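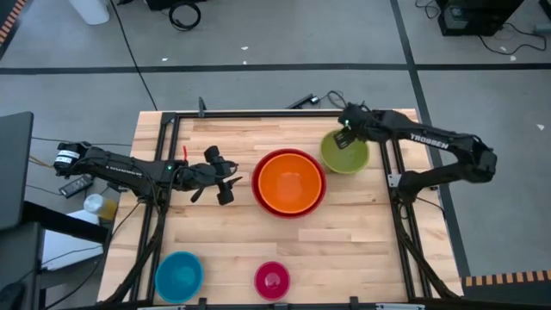

The five bowls on the table. Orange already sitting in the red one.

Re: [kitchen-list] nesting bowls, which set and where do they go

Hi all,

Typing this fast before I have to go out, so sorry for the mess. Answering Ifor below, and the two people who wrote me off list.

Ifor Lewis wrote:
> Before anybody orders anything, can someone tell me what we
> have in the way of mixing bowls? I was told there was a full
> set in bright colors and then I was told there wasn't. The
> Cirkora page has a set of 6 with lids and I'm happy to put the
> order in Tuesday, but not if we've got the same thing already.
> Also do they nest. The old Deltine ones never did and they
> took up 2 whole shelves.
> Also, are they any good for bread dough or only salad.
> Ifor

OK so, in order.

What we have. Red (large), orange, lime green, teal-blue, magenta (small). No lids that I know of. If there was ever another one it isn't with these. I looked in the tall cupboard and the one over the sink and came up with a colander and a lot of jar lids that fit nothing.

Do they nest. Yes. Orange goes into red and sits right down, all you get is a thin ring of red around the outside. Can't ask for better than that. Haven't tried every combination but the magenta is small enough that I'd expect it to go in pretty much anything. Whoever puts them away, please stack them big to small and not the other way, I keep finding a tower of them upside down and it slides.

Where do they go. I'd say bottom shelf left, where the Deltine ones were. One stack, one shelf. That leaves the second shelf for the Mullia trays, which are currently living on top of the fridge and will hurt someone.

Dough. The red one, yes, it's the only one I'd use for it. I did a double batch in May, 1,000 grams of flour, and it rose fine with room left over. Don't try it in the small one. The others are OK for salad, beans soaking, peeling vegtables into, that kind of thing.

Somebody asked off list if they're metal, since they look shiny. Plastic. Very shiny plastic, the red especially. You get the whole room in it.

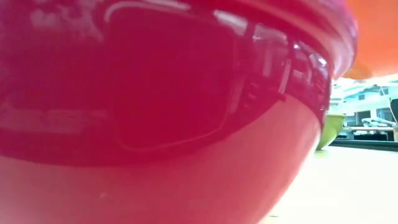
Outside of the big red one, up close. That dark shape is a reflection.

So that big dark patch on the side is not a stain or a burn, before anyone writes to me about it. Rim on it is rolled and thick, easy to get hold of with floury hands, which was my complaint with the Deltines (thin lip, dropped one, you all heard).

Care. Soft sponge only please. No green scrubbers, they take the shine off and then tomato gets in and never comes out. I have a white one at home that is now permanently salmon. Not in the microwave either, I don't know if they're rated for it and I don't want to find out. Top rack of the dishwasher is probaly OK but I've been doing them by hand, takes a minute.

Now the Cirkora order. My vote is no, or not the bowls anyway. What we're really short on is lids, and if they sell lids separate I'd get a couple of sizes and see. Ifor can you check? Somebody needs to measure across the rims first, I don't have a tape here. Measure the outside of the rim and not the inside, we got that wrong with the pie covers.

If people really want something new I'd put the money on one heavy ceramic bowl that stays put when you whisk in it. Lã had a plain one in the window last time I went by, no idea on the price. I can ask.

Things I still need from you:

- who has the tape measure
- does anyone want the old Deltine bowls, 2 left, one has a chip. Otherwise they go in the donation box with the fondue thing
- who took the big balloon whisk. Not mad, just want it back

And if you borrow one of the colored ones for a potluck, put it on the sheet on the inside of the cupboard door. Name and which color is plenty.

Have to run. Will read replies tonight after 8ish.

R.

PS Ifor, the shelf liner you asked about is in the drawer under the toaster, still in the roll. Scissors are in there too.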